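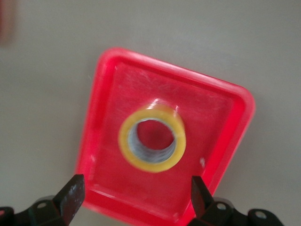
Fig. 4.1 — Rouleau de ruban adhésif dans un bac rouge.

Accueil > Manuels > Logistique et conditionnement
Sommaire | Chapitre précédent | Chapitre suivant
Imprimer | Envoyer par e-mail

Chapitre 4
Le poste de tri et ses bacs

Un atelier de conditionnement reçoit des articles de nature très différente : consommables, pièces électriques, petits composants. Avant d'être emballés, ils passent par un poste de tri. Ce poste se compose d'une table dégagée et de bacs peu profonds, dont la couleur a une signification fixée par l'atelier.

Chez Bouzid, où Carmela Olmedo a relevé les pratiques reprises dans ce chapitre, le bac vert reçoit les articles mélangés. Les bacs rouges servent à isoler une seule catégorie — le ruban adhésif, par exemple. Un opérateur débutant dispose de 30 minutes pour traiter son premier lot de 16 articles. 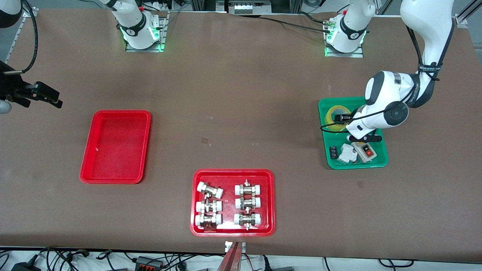 Fig. 4.2 — Table de tri : bac vert garni d'articles divers et bacs rouges.

Le ruban et le boîtier à bouton rouge de la figure 4.2 ne relèvent pas de la même famille. Le premier est un consommable d'emballage, le second un article de matériel électrique. Les ranger ensemble fausse l'inventaire et complique la préparation des commandes.

La section 4.1 définit les familles d'articles. La section 4.2 traite de la disposition des bacs sur la table et du sens de circulation des pièces. L'étude de cas Pundeck, rédigée par Floor Verbruggen, se trouve en fin de chapitre — elle peut être lue séparément.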